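3. Last-Stone Advantage and the Decision to Blank an End

3.1 Background

In curling, the team that throws the final stone of an end holds what players call the hammer. A team with the hammer that can score only one point will often choose to score none, since a blanked end allows it to keep the last stone for the next one. The practice is taught at every level of the junior game, and coaches tend to treat it as settled. Xolalpa and Um, in their earlier report on club play, noted that the habit had been carried over from the men's senior game with little testing among younger players, whose shot-making is less steady and whose ice is often slower.

This section looks at the decision in junior competition only. Mixed doubles is left out, as its rules on blank ends differ and the positioned stones change the choice a team faces.

3.2 Data

Game records were drawn from two junior leagues, Tevero and Brisness, over three winters. Both leagues play 10 ends under standard junior rules and keep a scorecard for each end, including which team held the hammer and the order of throwing. In total, 1,008 games were entered. Games that ended early by concession were kept if at least six ends had been completed. Games in which either team played with three members for more than two ends were dropped before the count was made.

From these records we took every end in which the team with the hammer, on its last stone, had a plain choice between drawing for one point and removing the stones in play. Identifying such ends from a scorecard alone is not possible, and the coding therefore relied on the stone charts kept by the Tevero league and on recorded footage held by Brisness. Two coders worked separately. Where they disagreed, Seo-ah Um reviewed the end and her reading was final. The coding produced 300 ends for study.

Of these, the team chose to blank in 151 cases. In the remainder it drew for the single point or tried to. We recorded the choice as the team's intention, whatever became of the stone, in order to avoid counting a missed takeout as a decision to score. The skip's call was taken from the footage where sound was available and from the placement of the broom where it was not.

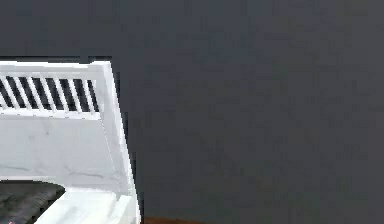
Figure 4. Rendered view of a white slatted furnishing against a dark gray wall.

3.3 Method

Each end in the sample was matched to the score and the number of ends left to play. We then compared the final result for teams that blanked with that of teams in the same position that took the point. Positions were grouped by score difference, from three or more points behind to three or more points ahead, and by stage of the game. The early stage covers the first four ends, the middle stage the next three, and the late stage the last three.

Team strength is an obvious concern. Stronger teams may blank more often and may also win more often, and a simple comparison would credit the choice with what belongs to the team. We used the Schumacher rating, which both leagues adopted before the first winter of the study, and included the difference in rating between the two sides in every comparison. The rating is updated each December and at the close of the season. A team that changed two or more members between updates was treated as new.

Ice conditions were entered as a single value for each session, taken from the draw times reported by the ice technician. Three rinks in the Brisness league did not report these times in the first winter, and the league's mean was used in their place. We repeated the main comparison without those rinks and the direction of the result did not change.

3.4 Results

In the early stage, teams that blanked did no better than teams that took the single point. This held at every score difference for which there were enough ends to compare. In the middle stage a small advantage for blanking appeared when the score was tied, and it was larger on faster ice. The late stage gave the clearest result. A tied team that kept the hammer into the last end won more often than a team that took one point and gave the hammer away, which agrees with common coaching advice.

The early-stage finding calls for more care. One reading is that junior teams do not yet score two points with the hammer often enough to repay the point they pass up. Another is that a missed attempt to blank — a thrown stone that stays in the rings, for instance — costs them the hammer anyway. The Eltivia coaching manual, used by most clubs in both leagues, advises blanking in any early end where two points are out of reach. Our results do not support that advice for teams in the lower half of the ratings. For teams in the upper half, the sample is too small to say.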